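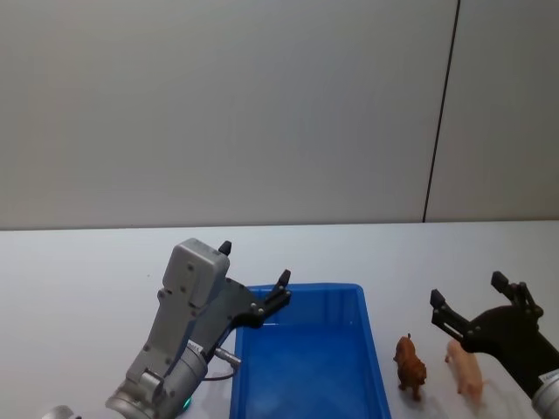
Pooling two-arm demos from different operators: does it hurt?

Last updated: Saturday, 9:40 pm

farzana_m
Posting a result I would like someone to poke at. The task is putting toy animals into a tray with two arms, a dog and a pig in the basic version. We trained one policy on 50 demos from a single operator and another on 100 demos from several operators. Same network, same training length. The single-operator policy finished 37 trials. The pooled one finished 15. I expected more data to win.

bosgate
How many trials each?

farzana_m
50 each, same start positions for both.

tomcat_servo
Then it's the handoff. If one person always grabs the pig with the right arm and someone else reaches over with the left, the policy averages the two and does neither. We had the same trouble with cups.

kovacik_lab
I don't agree that it's averaging. Which policy class? If it's a diffusion head it should handle two modes fine. My guess is pauses. New operators stop to think before they close the gripper, and the policy learns to stop there too. Look at how the failures end. If the arms freeze above the toy, it's pauses.

farzana_m
Diffusion head, yes. A lot of the failures are freezes, but I haven't sorted them all. Some are both arms going for the dog.

tomcat_servo
Both arms going for the dog is what I said.

kovacik_lab
It's part of what you said. Each arm can pick a sensible mode and they still clash if the actions are predicted separately. Farzana, is it one head for both arms or two?

farzana_m
Two heads, shared encoder. I hadn't thought of that as a problem because the single-operator run did fine with it.

bosgate
It would do fine with one operator. There's only one plan to follow.

itau_arms
You changed two things at once, the number of demos and the number of people. Take 50 from the pooled set and train on that before you touch the heads. Otherwise you can't say much about either one.

farzana_m
Fair. I can run that tonight. I'll also trim the still parts out of the pooled demos and train that as a separate run.

kovacik_lab
Don't trim too hard. Some of the waiting is one arm letting the other get out of the tray.

farzana_m
OK, I'll only cut where both arms are still. One head for both arms goes after that. Will post the numbers in this thread.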